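Robot Learning Practicum
Handout 4: Recording demonstrations with hand-held grippers

Read this before your first recording block. It covers the garment task only. Calibration and charging are in Handout 3, and the upload steps are on the sheet taped inside the cabinet door.

What we are collecting

A demonstration is one complete attempt at a task, done by a person holding a gripper in each hand. Each gripper carries its own camera, and the training code gets the video, the jaw opening and the estimated position of the tool over time. It gets nothing else. If you knew the jacket was inside out and the cameras never saw that, the model can't learn it from you.

The garment task is split into flattening and folding. They are labeled separately and trained separately at first. Flattening ends when both sleeves are out to the sides and the front panels lie flat. Folding starts from there.

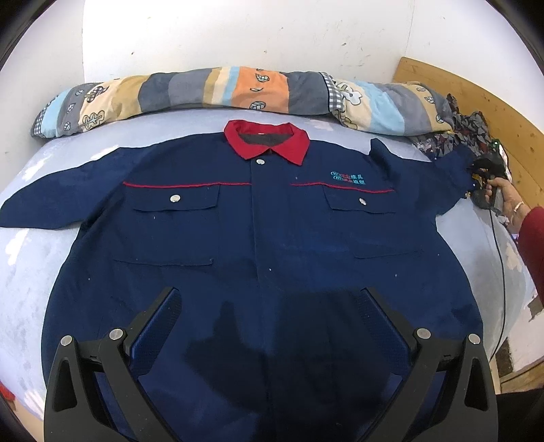
Hold the start position for two full seconds before you move. Then work at a steady pace, slower than you would fold laundry at home. Fast wrist turns blur the video and the position estimate drifts, and a drifting episode usually has to be thrown out.

Grasping

Approach cloth with the jaws open and the fingertips low. Close on a single edge where you can: hem, cuff, or the outer edge of a sleeve. Avoid snaps and buttons. The pads slip on them, and the recorded jaw opening then looks like a good grasp when there wasn't one.

Keep the second gripper in view of the first whenever the task allows. Vesia, the labeling tool we use, asks the annotator which hand is leading, and that is hard to answer from one side only. Keep your cables behind the hands. If a cable drags the cloth, stop and mark the episode as disturbed.

Varying the examples

Last year's set had 2,539 episodes of folding and the policy still failed on jackets. Wim Verstraete went back through the set and found that most of it was T-shirts, laid square to the table and started from the same spot. The model had learned the spot.

So change things between episodes:

Turn the garment to a new angle.
Start from a different stage of the task.
Move whatever else is on the surface.
Switch which hand leads.

Do not change things during an episode. Nothing should enter or leave the work area by any means other than the grippers.

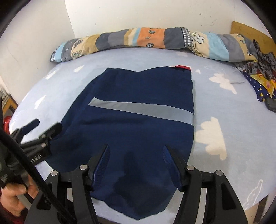 Patterned bedding stays in. Several people asked last term whether they should use a plain cloth so that the garment stands out. For this course the answer is no. Segmentation is easier on a plain surface, but the test homes in the Aravena study have ordinary beds and we want the training set to look like them. Dark garments are welcome for the same reason, including ones where the folds are hard to see.

Mistakes

Keep recording if you drop an edge and pick it up again. Recoveries are useful and we never have enough of them. Label them "recovery" in Vesia and enter the time of the drop. Discard the episode only if you touched the garment with your bare hand, lost tracking, or stopped partway through.

Milagros Herrera will review the first 4 episodes from each pair before you go on to record more. Please wait for her comments. In August one pair recorded a whole afternoon with the jaw sensor unplugged.

For the next meeting

Record your 4 episodes, 2 of flattening and 2 of folding. Write half a page on which moments you would expect a policy to get wrong, and why. Give episode numbers and times. Wing-yan Chuang has the key to the recording room and keeps the sign-up list.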